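Rilik 2 review: a motion planner for two-arm benches

By Hedvika Beneš

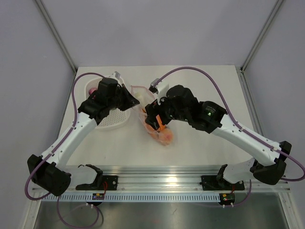

I have been running Rilik 2 on our bench since December, mostly on produce handling: vegetables, a mesh bag, a basket. Soft packaging is a hard test for a planner. A bag has no fixed shape, and both arms have to work close together without their wrists meeting.

Rilik is sold by Lemport as a planning and control package. You give it a model of each arm, the table and the walls, and it produces timed paths for both arms at once. Version 1 planned one arm and treated the other as an obstacle. Version 2 plans them as a pair, and that is the main reason to upgrade.

Setup took me most of a Tuesday. The import tool read our arm files without complaint, but it ignores cables completely. If your camera cables run outside the links, as ours do, you need to add padding by hand. I put simple capsules along each link and lost some reach near the elbows. Lemport's support page says to do the same thing, so I assume a proper fix is not close.

Planning is fast. I logged 1329 plan requests with both arms over the shared middle of the table. The planner failed to return a path on 18 of them, and 16 of those had both grippers assigned to the same small patch of the bag. The other two I could not explain. Failed requests come back with a clear reason code — a big improvement on version 1, which just timed out.

Perception is the weaker half. Rilik accepts point clouds from wrist cameras and builds an obstacle map from them. Solid items come through well. Mesh does not. The map kept filling in the bag as one solid lump, or dropping it and keeping only what was inside. My colleague Jérémie Delaunay ended up feeding in masks from Hsu, the segmentation tool we already use, and after that the map was usable. The plugin interface for this is decent, though the docs still describe the old message format.

The replay viewer is my favorite part. You can scrub through a run with planned and measured joint positions on the same timeline, and click any point to see which distance check was the tightest. We used to do this in Grusus with a pile of scripts. I have deleted most of them.

Some smaller complaints. Speed limits are set per arm and can't be changed per segment. The viewer forgets its layout when you close it. The license is tied to one machine, and moving it takes an email.

I would recommend it for anyone with two arms sharing one table and a separate perception stack already working. With a single arm, stay on version 1. Four out of five for planning, two out of five for perception.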